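Frequently Asked Questions: Urquhart Candle Workshop

I get the same emails most weeks, so I finally sat down with a cup of tea and answered the lot. If yours is missing, write to me!

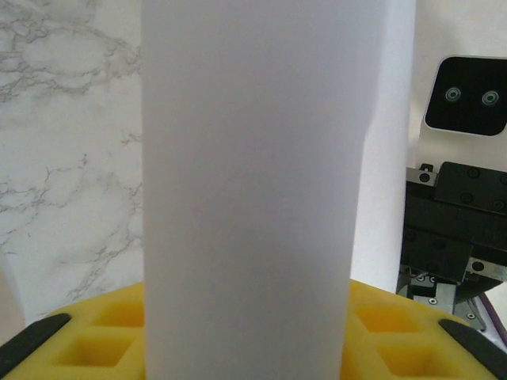 Do I need to bring anything?

Just an apron, and clothes you don't love. Soy wax comes out of cotton if you're patient (hot water, dish soap, more hot water), but I can't save a wool sweater.

How long is a class?

Two and a half hours, with a break while the wax cools. Beginners' classes start at 11 and I lock the street door once we're pouring, so please ring the bell if you're running behind.

What does it cost?

It's $58 a person, and that covers wax, wicks, scent and one candle to take home. A second candle is extra and depends on the size you pick.

Can I bring my kid?

Ten and up, yes, with a grown-up at the same table. Younger than that, ask me about the beeswax rolling mornings in February. Those don't use any heat and they're a lot of fun.

Who teaches?

Me, mostly. Siwan Dafis takes the evening classes and she's far better at color than I am, so go to hers if you want stripes or a fade.

Why does my candle have a dip around the wick?

It cooled too fast. Warm the top gently with a hair dryer on low until it levels out, then leave it alone overnight. Drafty kitchens are the usual culprit. The dip won't hurt anything if you'd like to just burn it as is.

How long should I burn it the first time?

Until the melted wax reaches the edge all the way around. With my medium size that's usually three hours. Stop sooner and you'll probably get a tunnel down the middle, and it's a pain to fix. Never go past four, and trim the wick to a quarter inch before you light it again.

Do you sell supplies?

A few! Wicks, wax by the pound and the Fenon scents, because people kept asking. I don't ship wax in summer.

What if I have to cancel?

Tell me two days ahead and I'll move you to another date. After that I can't refund, but you're welcome to send a friend in your place. Just email me their name.

Page updated 2022-02-06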